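**Ticket:** Clernov sleep-sounds app stops partway through the night
**Opened:** 19 January 2022
**Status:** Fixed on my end, leaving open for the fade bug

First off, I love this app! The Geltthorpe rain track is the best rain I have ever fallen asleep to, and I've tried a lot of them. So please read this as a fan report.

**Problem**

Rain plays fine at bedtime, then cuts out after 24 minutes. No error, no notification. The play button still shows as playing when I check it. Speaker is an Amaral bedside model, paired over Bluetooth.

**Log**

Night 1. Default settings. Stopped at 24 minutes.

Night 2. Turned off the sleep timer (it was already off, so I turned it on and off again). Same result, same minute.

Night 3. Phone speaker only, no Bluetooth. Played until the alarm! So the app can run all night, and that cheered me up a lot.

Night 4. Back to the Amaral, but with the Brernville creek track. Stopped at 24 minutes. Not the rain file, then.

Night 5. Found an "idle power save" switch in the speaker's own menu, three levels down. Turned it off. Played all night. Wonderful.

Night 6. Same settings, volume at 7. Played all night.

Night 7. Dropped the volume to 6 and turned power save back on to be sure. Stopped again. I'm calling that confirmed — the speaker seems to treat very soft audio as silence and shuts itself down.

**Fix for anyone searching**

1. On the speaker, hold the menu button until the light blinks.
2. Go to System, then Power, then Idle.
3. Set it to Off.
4. Pair again with the phone.

**Still open**

- The app should notice when the speaker drops and show it as paused.
- Fade-out on the creek track jumps straight from soft to nothing. Settings don't change this.
- Small wish: a longer Geltthorpe loop. I can hear where it repeats, and I'd happily listen to an hour of it.

Thanks for such a lovely app. I'll test any beta build you want to send.
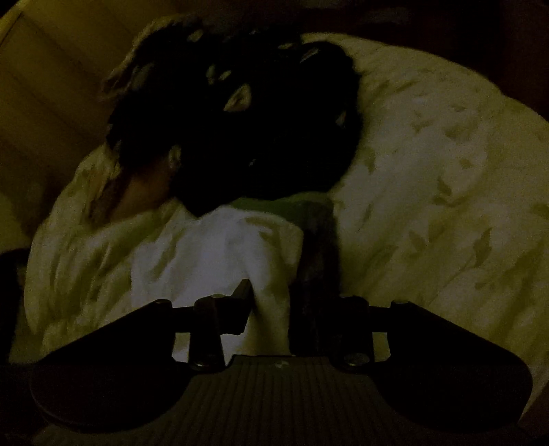 *Attachment 1: lights down, head on the patterned pillow*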